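How to Run a Robot Demonstration for Open Day Visitors

These are the steps we use at the Varnel site when groups come through from Dokau. A full visit takes 55 minutes, and roughly 20 of those go to the demonstration itself.

Before the group arrives

1. Limit the group to 16 people. If more sign up, split them and run the visit twice.

2. Mark a standing line on the floor well outside the reach of the arms. Tell visitors where the line is before anything moves.

3. Check that the stop button works. Press it once with the arms moving slowly, then reset.

4. Run one slow grip on a handle. Close the fingers from both sides, hold for a few seconds and let go.

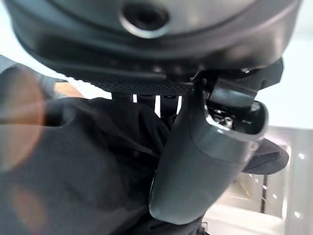 If the grip slips, open the fingers, move the wrist a little closer and try again. Do not turn up the force to make up for a poor position. Write down the setting that works so the next operator can start from it.

During the demonstration

5. Begin with one arm. People need a minute or two to get used to how it moves and sounds.

6. Say what the robot will do before it does it. Short sentences are best — "it is going to pick up the cloth now" is enough.

7. Move on to both arms. Use cloths in different colors so that people at the back can follow which arm is doing what. A black one and a turquoise one work well.
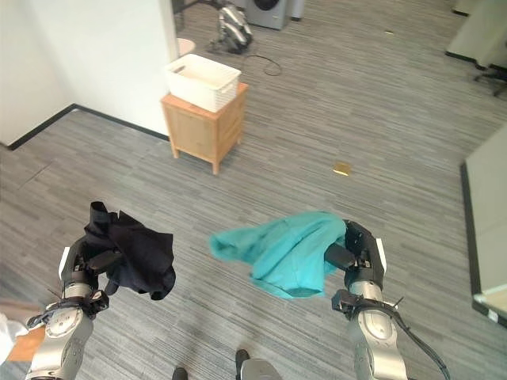

Keep the speed low for the first round. Cloth folds differently each time, so expect a missed pick now and then. Leave the miss alone for a moment, then let the operator try again. Visitors usually ask more about a miss than about a clean run.

8. Stop the arms completely before taking questions.

After the visit

9. Park both arms and switch off the power to the grippers.

10. Fill in the Mindix sheet with the start time, the group size and any faults. Send a copy to the Nijs office the same day.

The next open day is in April. Bookings for groups open 9 days before.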